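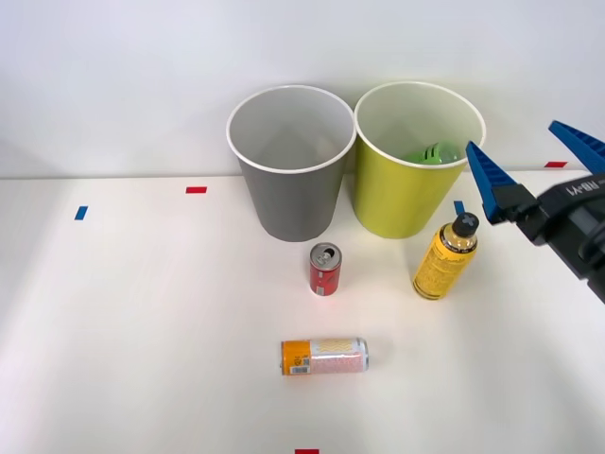

Iltinano Community Board > Home and Food > Paper cups at the footy canteen, lined or unlined?

fmyklebust_r
Our club canteen has to reorder cups before the finals. We go through 1000 a season. The supplier, Dananitz, has a plastic-lined one and a water-based coated one that costs 4 cents more each. Has anyone used the coated ones for hot drinks? Do they go soft?

gbarua
We switched last October. Fine for tea and coffee if people drink it within half an hour. Soup was a different story, the seam at the bottom let go on a few of them. We kept a sleeve of the lined ones for soup.

Bontu K
Why buy cups at all? Get mugs from the op shop and a tub of hot soapy water. Our netball club did that and hasn't bought a cup in two years.

gbarua
Who washes them though? We tried mugs. By half-time there were none clean and the queue was out past the change rooms.

Bontu K
A roster. Each team does one Saturday. It's not that hard.

fmyklebust_r
We only have a cold tap in the canteen and the council won't let us wash up with that. So it's cups for this year. Does the coated sort go in the yellow bin here?

Idun_E
No. I rang the council in June and they said no paper cups of any kind in the yellow bin, lined or not. The coated ones can go in the green bin if they're certified compostable, but check the carton, because the Urora ones we had weren't.

hellstrom5
I don't think that's right about the yellow bin. The Wei Street depot takes them if they're rinsed and stacked. I drop off a bag every fortnight.

Idun_E
The depot is separate from kerbside. They might take them there, but that doesn't mean the truck will.

hellstrom5
Fair enough, I was talking about the depot.

gbarua
Also ask for the 12 ounce and not the 16. Half the big ones got tipped on the grass at our ground.

fmyklebust_r
Good point. I'll get one carton of the coated 12s and a sleeve of lined for the soup. Bontu, I'll bring up the mugs when the hot water gets fixed.

Bontu K
We've got 114 spare if you want them.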